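Talk notes, sim session, January 20, 2025
25 min + questions. Clicker is in my left pocket, dont look for it.

Open: who here has tuned a grasp planner on a clean table and then watched it fall over the minute you put walls round the parts? Hands up. Ok. That's the talk.

Thanks to Tsz-kin Wei (renderer, most of the tooling) and Ngaio Baxter (planner). Mistakes are mine.

What we have
- Stulenard = planner. Takes a scene, gives back a list of grasps plus an approach for each.
- Zaltis = the runner. Starts sim, resets it, logs everything, kills it when it hangs
- perception sits between the two and is the bit everyone argues about

Say early: all of this is simulation. Somebody always asks in Q&A, get it out of the way.

Round tray problem
Old code treated the tray as a box. Fine in the middle, awful near the rim. Planner thought it had room in the corners and a round tray has no corners. Wiremu found it by drawing the collision shape over the render. Took him an afternoon. We'd been blaming the IK for weeks.
Fix: ring of short wall segments, 40 of them. Tried 200, slower, no better grasps. Stay at 40.
(pause here, people like this slide)

Approach angles
Straight down first, always. Then tilt if the wrist clears the rim. We score on finger clearance, not on distance to center. Used to be distance. Bad idea with small parts sitting next to each other, you pick the one you can reach and knock its nieghbor.

Perception
Two kinds of view: wide for the workspace, close for the parts. Wide one gives tray and bin. Close one gives pose. Thin parts next to a long flat one get merged into one blob if the mask is lazy. Shadows make it worse. Elsie's trick: render the same state with shadows off, compare masks, throw out the pixels that disagree. Only works in sim!! say that twice.

Grain: we leave render noise on. Cameron wanted it off, masks look nicer. But then the detector gets spoiled. Left on.

Slides 14 to 16, go slow, let them look
Same cell, wide, wide, then in close
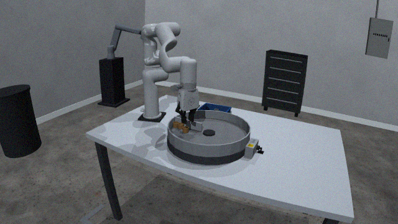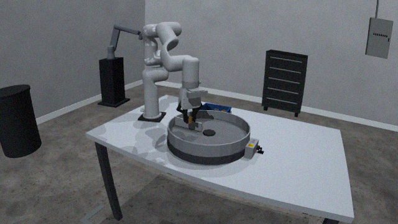
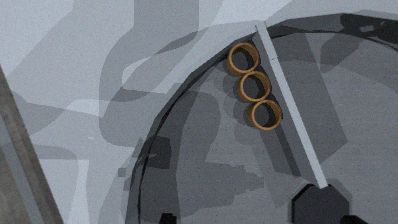
Replay
Every run can be stepped back to any tick. Same seed, same contacts, same result. That was not true before May and I can't tell you how much time went into it. Cause was 2 threads writing joint targets, last one wins. Now there's one queue. Boring fix, best thing we did all year.
Show run 69 if time. If the laptop is being slow skip it and just talk.

What's still broken
- contact between fingers and rim is too stiff, arm twitches
- planner gives up too early when the first few grasps fail
- log files are huge, Zaltis keeps everything, need a cutoff
- no good story yet for parts leaning on each other

Q&A, likely ones
Why not learn the whole thing? We might. Want the planner as a baseline first.
Can I have it? Ask Ngaio, she's cleaning up the config format.
Real hardware? Not in this talk. See me after.

Leave last slide up (email). Give the mic back.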